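Tins, tubs and storage

Big metal bin, coating worn through – paint it, line it or leave it alone?

tattyshed
Posts: 467
June 1, 2020

Afternoon all. I picked up a big grey metal bin from a clearance in Onosthorpe back in March and I've been using it as a dumping ground on the bench ever since, but now I've got a bit of time I'd like to sort it out properly. It's sheet metal with tall sides, divided down its length so you get a skinny bit at the back and a much bigger bit at the front. The divider slopes down into the front part, which is handy because you can see what you've got and things slide down to where you can reach them.

Trouble is the inside has had a hard life. The coating's gone in places and I think the bare metal is going to start marking whatever I keep in it. I sort through it most days (plastic bits, fittings, odds and ends I'm keeping for later) so whatever I do has to stand up to things being dropped in and dragged out again.

So, do I strip it and paint it, stick some kind of liner in, or stop fussing? It cost me £5 so I'm not precious about it, but I'm not made of money either.

wilf_and_the_bench
Posts: 3000

Stop fussing :) A bin's a bin. Mine has been scraped to death and the only thing I do is turn it upside down every so often and give it a bang.

Are you storing anything that would really mind a mark? If it's plastic offcuts I'd leave it.

greengate

I'd line it. Half an hour with a craft knife and you're done. I used a roll of the Plasten mat (the ribbed one, not the smooth, the smooth is horrible when it gets oil on it) and it's still flat. Cut the floor piece a touch under size or it bows up in the middle and you'll never get it down again. Ask me how I know!

For the sloping bit I wouldn't bother with mat because things won't slide any more, and it sounds as if you like the slope.

pollyanthus

Agree with greengate on the mat but I'd put it on the slope as well. Noise!! I have a metal tray next to the sewing machine and every time I chuck a bobbin in it I jump out of my skin. Lined the lot with felt and it's bliss now.

wilf_and_the_bench

Felt in a workshop bin? That'll be full of swarf by teatime and you'll be picking splinters out of your fingers for a week.

pollyanthus

He didn't say swarf, he said fittings and plastic bits. I did say mine was for sewing.

wilf_and_the_bench

Fair enough. Still wouldn't.

Milagros Cáceres

Hello, long time reader, I don't post much. Before anyone lines anything, check what is going on in the joints. I had a bin like this with a seam at the foot of the divider and a brown line showing along the back, and I put rubber matting straight over it. When I lifted the mat a year later the damp had got under and the brown line had turned into a proper patch, crumbly, with a hole you could get a pencil through. If there is any rust at all, deal with it first.

I used Derusex, the gel, brushed on and left overnight, then wiped off with a damp rag and dried with a hairdryer. It's smelly so do it outside. Then primer, then whatever you like on top.

tattyshed

Oh that's a good point, I hadn't thought about damp getting trapped. It lives in the shed and the shed is not what you'd call dry in winter. There's a bit of a brownish line in the back part, low down. I'd taken it for old glue or dirt or something, I haven't had a scrape at it yet.

Wilf, some of the bits are pale plastic and they do pick up grey smudges, that's what started me off. Comes off with a wipe but it's annoying when you want to glue something.

greengate

Grey smudges will be the bare metal rubbing off. You get it with aluminium something chronic, less so with steel. Have you had a magnet on it?

tattyshed

No! Will try that. There's a magnet on the fridge holding up the bin day leaflet, I'll nick that.

noggin_the_third

If it's steel: scuff it all over, Derusex on anything brown, etch primer, two coats of Noh in whatever grey they've got. I've used Noh on tool drawers and on a coal scuttle and it's tough as old boots once it's had a good fortnight to harden. The mistake everyone makes is filling it back up the next day.

If it's aluminium: leave it bare, wash it, wax it. Paint will only come off in sheets.

wilf_and_the_bench

Paint will come off in sheets whatever it is. He's dragging stuff in and out of it most days. You're asking a coat of paint to do what the factory coating couldn't.

noggin_the_third

The factory coating might be donkey's years old. I'd be pleased if my paint lasted that long.

wilf_and_the_bench

And I'd be pleased if I didn't have to wait a fortnight to use my own bin.

greengate

Children, please.

tattyshed

Haha. Right, magnet sticks. Well, it sticks to the front and the back and the floor. I couldn't get it to the bottom of the slope properly without moving everything and it was raining by then so I came in. Photo from the bench.
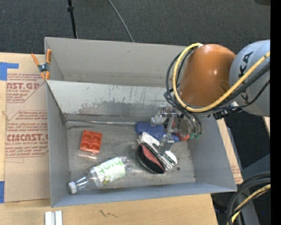 Where I'm stuck is how much of it needs doing, as it hasn't all worn the same. The top of the slope is only scratched, lots of thin lines running up and down, and I could live with those. Lower down there's that wide dark scuffed band where the coating has gone, which I suppose is where everything lands and gets rubbed about, and the floor of the front part is stained and scratched all over. There's a little dark round spot on the floor as well, towards the right, and I can't decide if it's a stain or the start of something worse. The back part looks nearly new next to it. So do I do just the band and the floor, or the whole inside so that it matches?

greengate

Oh that's more worn than I was expecting, but it looks a good solid thing. I'd only do the bottom half of the slope and the floor. Mask a straight line across above the band and it'll look as if it was meant to be two-tone. Nobody but you is going to look at it anyway.

Poke the round spot with something pointy. If it's hard and smooth it's a stain, if it flakes it's rust.

pollyanthus

I like that it's got the skinny bit behind! I'd have that full of rulers and knitting needles in no time. Is it deep enough for a roll of baking paper? (Sorry, I know this isn't helping.)

tattyshed

It would take a roll of baking paper easily. I was going to put dowels in there, then I didn't, and now I quite like having one bit of the shed with nothing in it.

Milagros Cáceres

That brownish seam near the bottom of the back compartment is the part I would worry about, more than the scuffing. It is faint, so it may be nothing, and I can't tell from a photograph whether it's rust or old sealant. But mine looked like that. The long seam along the foot of the divider too, it goes from shiny to dark along its length, and on mine the dark parts were where the water sat. Run a cotton bud along it and see what colour comes off.

noggin_the_third

What Milagros said. And if you're doing the seams you might as well do the lot, the masking takes longer than the painting. One tin of Noh will do the inside of that with plenty left over. You could do the outside too.

wilf_and_the_bench

See, this is how it goes. A £5 bin and he's now buying gel, primer, paint and a cotton bud.

noggin_the_third

I'd have thought you'd have a cotton bud spare, Wilf.

hatherby

Late joining but I'd go a different way altogether. Leave the metal as it is and drop a couple of plastic trays in the front. Then you lift out the whole tray when you want to sort through it and the bin never gets touched. I've got 26 of the shallow Plasten ones (bought a job lot when a shop shut, don't ask) and I'd happily post you a few if you cover the postage. They come in white or a slightly nasty green.

Measure the floor first though and not the top, because if the sides lean outwards at all the tray will look as if it fits and then jam halfway down. I've had to cut one out with snips.

tattyshed

That's really kind hatherby, I might take you up on that! You're right, the right-hand side slopes out a bit, so it's wider at the top than at the bottom. I'd have measured the top, I know I would.

Though if it's trays I lose the slope, don't I? Things would slide down it and land on the edge of the tray.

hatherby

You'd lose a bit, yes. Push the tray right up against the foot of it and most things go in. Screws go down the gap. Screws always go down the gap.

greengate

Which is why I'd still say mat. Mat on the floor, nothing on the slope, gel on the seams first. Done.

pollyanthus

Felt.

wilf_and_the_bench

No.

tattyshed

OK, went out between showers with a cotton bud and a bradawl. The round spot is hard and doesn't flake, so stain, I think. The seam at the foot of the slope came up a dirty grey on the bud, no brown. The one in the back did come up a bit orange, so Milagros, you win, I'm getting the Derusex. Does the gel run if I stand the bin on its end, or should it be flat while it works? I need to shift everything out of it first anyway and I've nowhere to put it but the kitchen table, which won't go down well.

Milagros Cáceres

Flat on its back, so that the seam is the lowest point and the gel stays in it. Put newspaper under, it does find its way out. And don't leave it longer than overnight, mine dried on at one end and I had to chip it off.

tattyshed

Brill, thank you. Will do the gel, then primer and a coat of grey on the seams and the band, and I'll decide about mat or trays after that. hatherby, I'll message you my measurements – the floor ones.

noggin_the_third

Two coats.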